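Come and Cook With Us: Home Cooks Wanted for the Brurnwood Community Recipe Book

Posted by Houda Sqalli, Project Editor
Hollari Community Kitchen, Brurnwood

Do you have a dish that your family asks for by name? Something you make without looking anything up, that your aunt made before you, and that has never been written down properly because the measurements are all "a bit of this" and "until it looks right"? If so, we would very much like to hear from you, and we would like to feed you lunch while we're at it.

Hollari is putting together a book of home cooking from Brurnwood and the Ashworth side of the river, and we are looking for people to cook for it. You don't have to be a good writer. You don't have to own a single fancy pan. You don't even have to think of yourself as a cook, though in my experience the people who say "oh, I'm not really a cook" are the ones who turn up with a stew that stops all conversation in the room.

What we're making

The book is called At Our Table, and it has been rattling around in my head ever since our first soup evenings, when people kept asking each other for recipes and writing them on the backs of receipts. Rania El Khatib, who ran those evenings with me, saved a good many of those receipts in a biscuit tin, and the tin is more or less where the book began. (Some of them are so stained that we can't read them. If you once gave somebody a lentil soup with dried lime in it, please get in touch, we have the first half and we are desperate for the second.)

We want everyday food. Weeknight rice, packed lunches, the thing you eat when you have a cold, the cake that comes out for every birthday whether anyone likes it or not. Holiday dishes are welcome too, but we already have plenty of those promised to us and very few breakfasts. Please, somebody, send us breakfasts!

Each recipe will be printed with a page of the cook's own words next to it. That might be a story about where the dish comes from, or a strong opinion about onions, or a note to your children telling them not to skip the soaking. We'll sit down with you and write it together from what you tell us.

What taking part involves

You would join us for 4 sessions over the fall, starting in September. They are all on a Monday, and you can choose mornings or evenings when you sign up.

The first is a get-to-know-you session with tea and something sweet. You tell us about your dish, we work out what you'll need, and we make a shopping list together.

The second is the cooking session. You cook your dish in our kitchen at your own speed while one of our note-takers stands at your elbow with a scale and a notebook. I should warn you that the note-takers are a little annoying. They will catch your hand before the salt goes in and ask you to drop it on the scale first. Most cooks find this very funny for the first half hour and slightly less funny after that, but it's how we get a recipe that other people can follow.

For the third, somebody else cooks your dish from the written recipe and you get to sit down, taste it and tell us what went wrong. Kumudini Wickramasinghe came through our trial run with her mother's coconut sambol and sent it back twice, and she was right both times. Please be as fussy as she was.

The last session is for photographs and for reading your pages through. Nothing goes to print until you've said yes to it.

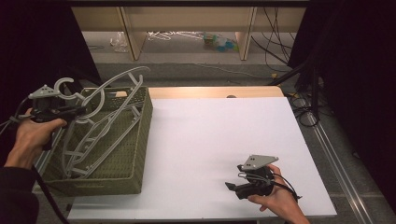
On the tabletop: an olive-green woven basket and a white board.

Who we're looking for

Anyone aged 16 or over who lives, works or studies in Brurnwood or Ashworth. We would especially love to hear from people who have moved here from somewhere else, whether that was another country or just another part of this one, and from older cooks whose recipes aren't written down anywhere. Men who cook, we know you're out there, and so far we've heard from hardly any of you.

You can sign up alone or as a pair. Pairs work beautifully, particularly a grandparent and a grandchild, or two neighbors who disagree about how a thing should be made. If you disagree badly enough we may print both versions.

You're welcome in whatever language you cook in. Pouran Ranjbar can help in Persian, Rania and I both speak Arabic, and Ilse Seidel speaks German and will happily talk to you about dumplings until the building closes. If you'd be more comfortable in another language, tell us when you write and we'll try our best to find someone, or you can bring a friend or relative to interpret. The friend gets lunch too.

What you'll get

We pay for all of your ingredients, including test batches, so please don't leave out the saffron on our account. We also cover bus fare to and from the kitchen. There's no fee for cooks, and I want to be plain about that here so it doesn't come as a surprise, but everyone whose recipe appears will receive two copies of the finished book and an invitation to the launch supper, where we plan to cook as many of the dishes as the ovens will bear.

Your recipe stays yours. We ask for permission to print it in this book and nowhere else, and your name will appear with it just as you'd like it written. If you would prefer a first name only, or your grandmother's name in place of your own, that's fine by us.

The kitchen

Hollari is on the ground floor at 2581 Bredance Road, with a ramp at the side door and a wide restroom just inside. The counters are a standard height, but we have a lower worktable and plenty of stools for anyone who would like to cook sitting down. There's a play corner at the far end of the dining room, and children are welcome at every session except the cooking one — the stoves are too close to the walkway for my nerves.

We keep peanuts out of the building altogether. If your dish depends on them, write to us anyway and we'll talk about cooking it at your home instead. We can also cook at home with anyone who finds it hard to get out, and to be truthful I rather look forward to those visits.

How to put your name down

Write us a short note telling us your name, the dish you'd like to make, and a line or two about it. Please also let us know about any allergies and whether mornings or evenings suit you better. Spelling doesn't matter, and neither does length. One of the nicest notes we've had so far said only "Potato pie. My dad's. Evenings please."

You can drop your note in the red box by our front door, mail it to the address above, or leave a message on the kitchen phone at extension 1617 and one of us will call you back. The phone is answered from 8 in the morning, and if you get Ilse, be prepared to be asked what you had for dinner.

We have room for nearly everyone in the morning group, but evenings are filling up, so if that's your only free time please don't wait too long. If we can't fit you in this round, we'll keep your note and get in touch when we start on the second one in the spring.

And if you don't want to cook but would like to help out, we're still short of note-takers and tasters. Note-takers need clear handwriting and some patience. Tasters should come hungry, and should let Rania know beforehand if there's anything they can't eat.

With warm wishes from all of us in the kitchen,

Houda Sqalli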